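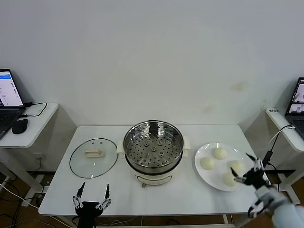 Département de sciences des aliments – Équipe Céréales et cuisson

3. Cuisson à la vapeur des pâtes levées

3.1. Préparation des pâtons

Les essais ont porté sur une farine de blé tendre fournie par le moulin Tapley et sur un levain sec de marque Zostanik. La farine a été tamisée puis conservée à l'abri de l'humidité jusqu'au pétrissage. Le taux de levain a été fixé à 2 % de la masse de farine, valeur retenue à l'issue des essais préliminaires menés en juin par Denise Entwistle. Les pâtons ont été façonnés à la main et laissés au repos 20 minutes sous un linge humide.

La durée du repos modifie nettement la structure de la mie. Un repos trop court donne un pain dense, à croûte terne; un repos prolongé produit de grosses alvéoles sous la surface, qui s'affaissent au refroidissement. Garside et Sugden avaient déjà relevé ce second défaut sur des farines pauvres en protéines.

Figure 3. Petits pains cuits à la vapeur et cuiseur électrique avec son panier perforé.

3.2. Conduite de la cuisson

L'eau a été portée à 100 °C avant l'introduction du panier. Après l'arrêt du chauffage, le couvercle est resté fermé pendant 5 minutes. Cette attente limite la chute brutale de température – et donc la contraction de la pâte – que signalent la plupart des recettes domestiques sans en préciser la durée.

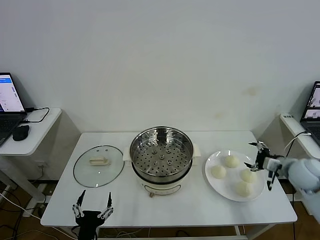 La condensation reste la principale source de variation entre les lots. L'eau qui retombe du couvercle forme des taches translucides à la surface des pains et rend la mesure de blancheur peu fiable. Pour cette raison, les mesures de couleur ont été faites sur la face inférieure, après retrait du papier.

La fermeté a été mesurée par compression avec le texturomètre Merkix, sur des tranches prélevées au centre. L'écart entre les deux farines testées devient faible lorsque le repos est respecté, et presque 20 % des tranches du lot témoin ont dû être écartées pour cause de déchirure. Les résultats de dégustation sont traités séparément à la section 4.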